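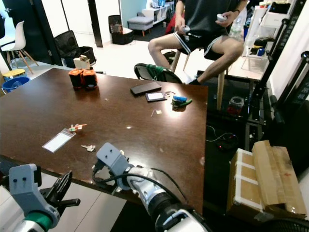

A phone and a card holder on a dark, glossy wooden table.

Care and Repair of Wooden Tables: Frequently Asked Questions

We are Orkel, a small workshop for wooden furniture in Tumville. We repair, refinish and sometimes build tables. On this page we have collected the questions which customers ask us by phone and at the counter. If your question is missing, please write to us and we will answer in one or two working days.

DAILY CARE

How should I clean my table every day?
Use a soft cotton cloth, a little damp, and wipe in the direction of the grain. After this, wipe once more with a dry cloth. For most tables you need no product at all. If there is grease, put one drop of mild dish soap in a bowl of warm water, wipe with it, then wipe again with clean water and dry well.

Which products should I not use?
Please do not use glass cleaner, bleach, scouring powder or the rough side of a kitchen sponge. Also be careful with sprays that promise a shine. Many of them contain silicone, and silicone makes our work difficult later, when the new finish must hold on the old surface. If you have used such a spray in the past, it is not a catastrophe, but tell us before we begin.

Can I use vinegar or lemon?
We do not recommend it. Acid makes the finish dull over time, and on oak it can change the color in a way you will not like.

How can I know which finish my table has?
Choose a place which is not seen, for example the underside of the edge. Put a small drop of water there. If the water goes into the wood and leaves a darker spot, you probably have oil or wax, or the old finish is worn away. If the drop stays round on the surface, you probably have lacquer or varnish. To separate shellac from lacquer, touch the same hidden place with a cotton swab and a little alcohol. Shellac becomes sticky after a minute. Many tables from before the war are finished with shellac, also in this region.

My table is glossy and I see every fingerprint. Is it possible to make it more matte?
Yes. On a lacquered table we rub the surface with very fine steel wool and wax, and the gloss goes down to a satin level. This is done in one day. Please do not try it at home with steel wool from the supermarket, which is too rough and leaves circles. To go in the other direction, from matte to high gloss, is a much bigger job and normally requires new lacquer.

Do keys, phones and coins scratch the surface?
Keys and coins, yes, if they are pushed across the table. A phone does little harm when it lies still, but sand or crumbs under it can leave thin lines. We advise a small tray or a piece of felt at the place where you always put such things down.

How often must I oil an oiled table?
A dining table in daily use wants oil two times a year. Many of our customers do it in spring and again in November, when the heating is on and the air becomes dry. A side table can wait longer. Put on a thin layer, wait the time written on the can, then take away everything which the wood did not drink. An oil layer that is too thick stays sticky for weeks.

What do I do with the oily cloths?
Please take this point seriously. Cloths with linseed oil can become hot by themselves and start a fire. Lay them flat outside to dry, or put them in a metal can with water and close the lid. Never throw them in a ball into the trash.

SPOTS AND DAMAGE

There is a white ring from a hot cup. Is my table ruined?
No. A white mark means that moisture is in the finish and has not reached the wood. Often it goes away by itself in a few days. If not, lay a dry cotton cloth over the mark and pass a warm iron over it, without steam, for a few seconds only. Look under the cloth, and repeat if it is needed. If your table has shellac, leave the iron in the closet and call us.

And a black ring?
A black ring is deeper. The water has reached the wood itself, and frequently there was metal involved. The finish must be removed at this place and the wood treated with oxalic acid. We prefer that customers do not do this at home.

How do I remove candle wax?
Wait until it is hard. You can put an ice pack in a plastic bag on it to help. Then lift the wax with a plastic card, held almost flat. What remains can be taken away with a soft cloth and a little warm water.

Can a deep scratch be filled?
Yes, with hard wax or with a shellac stick in the correct color. On dark wood the result is usually very good. On light wood with a strong grain, a person who knows the place will find it again. Before we start we show you the color on a small sample.

My table has a crack along the middle. What is the cause?
In most cases it is dry air. Wood becomes smaller in winter and bigger in summer, and when the top is screwed too firmly to the frame, it must open somewhere. Please do not fill the crack with glue yourself. We first look at how the top is fixed, and many times the screws are the real problem. A humidity between 45 and 60 percent is comfortable for the table and for the people too.

The table moves when I lean on it. Can you repair this?
Nearly always. If the legs are fixed with bolts, please check first that the bolts are tight. If the joints are glued, we take them apart, clean away the old glue and put them together again. The clamps stay on overnight.

OUR SERVICE

Do I have to bring the table to you?
Small tables, yes, if it is possible for you. For large ones we have a van and collect in Tumville and Istgate. The stairs are no problem up to the third floor, but please tell us if they are narrow. Legs that can be unscrewed should stay on until we are there.

How long does a repair take?
A simple repair is ready in six working days. Full refinishing takes 17 working days, and a large part of this time is drying. We know it is long when the family has to eat somewhere. For this reason we keep two simple tables which we lend without charge. Ask early, as they are often out.

What does it cost?
Refinishing of a normal dining table for six persons starts at 301 dollars, collection not included. For repairs we need to see the table, or at least three clear photos by daylight: one of the whole top, one of the damage from near, and one of the underside. The estimate is free and stays valid for 31 days.

Do you work with old paint?
Only after a lead test. The test is made with a small kit, and you wait at the counter for the result. If there is lead, we give you the address of a company with the correct equipment.

Can you match the color of my chairs?
Please bring one chair. A photo is not enough for this, every screen shows brown differently. We make two or three samples and you choose at the window, at a time of day when you normally use the room.

Which oil do you sell?
We sell a hard wax oil under our own name, in small and large cans, and a darker one which we call Sangkhawat. The dark one is made for teak and walnut. On maple it looks spotty, so please do not take it for maple.

Do you give a guarantee?
Glued joints have a guarantee of two years. The finish has one year, when it was cleaned as described on this page. Heat marks and water marks are not included.

When are you open?
From 8 a.m. to 5 p.m. on working days, with a break at noon. The machines are loud in the morning, so if we do not hear the phone, please leave a message with your number.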